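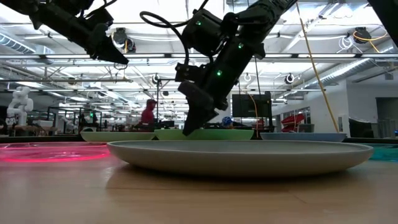

Frequently Asked Questions

I run Gandum, a small sourdough and supper blog, out of my own kitchen. The same questions land in my inbox every August when everybody starts baking again, so I finally put them all on one page. If yours isn't covered, write to me!

My starter smells like nail polish remover. Is it dead?

Nope, it's hungry. Pour most of it off, keep a spoonful, and feed it 100 grams of flour and 100 grams of water. Do that twice a day for a few days and it should smell like yogurt again (or beer, mine goes through a beer phase). The only time I throw one out is when I see pink or orange streaks or fuzzy mold. Then the whole thing goes, jar and all.

Which flour do you use?

For the everyday loaf it's the strong white from the Odeck mill, with a bit of rye mixed in. I can't always get it, and then any supermarket bread flour does the job. Whole wheat drinks more water, so add a splash if the dough feels stiff. I never measure the splash, sorry.

Can I leave the dough in the fridge overnight?

Yes, and I nearly always do! I shape it in the evening, cover it, and it goes straight in the oven at 9 the next morning. Two nights is fine too, but the loaf gets more sour and spreads a little more.

Why is my loaf flat?

Oh boy. Usually the dough sat out too long or the starter wasn't lively enough when you mixed it. Try a warmer spot and a shorter rise, and feed the starter the night before. Sometimes it's just a bad day. Slice it thin, toast it, put cheese on it.

Do I need a Dutch oven?

I baked without one for years. A heavy tray and a pan of hot water on the rack below got me a decent crust. The pot is easier, though, and I wouldn't go back.

How many people does one loaf feed?

My standard loaf does a table of 5 if there's soup, and fewer if my family gets there first. I wrote the supper menus with that in mind, so double everything for a crowd. And put the soup in the wide bowls — people take smaller helpings from the deep ones and then go back three times.

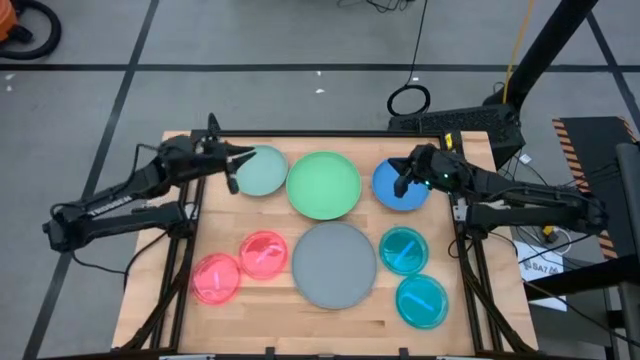
Do you ship bread?

I don't. It's just me and one oven. You can find my loaves on the shelf at Evel, the little grocery on the corner in Gape, most mornings until they sell out. They don't take phone orders for it, so please don't call them on my account.

Can I print your recipes for my class?

Go ahead, just leave the blog name on the page. If you're making more than 200 copies, drop me a line first — mostly I'm curious where they're all going!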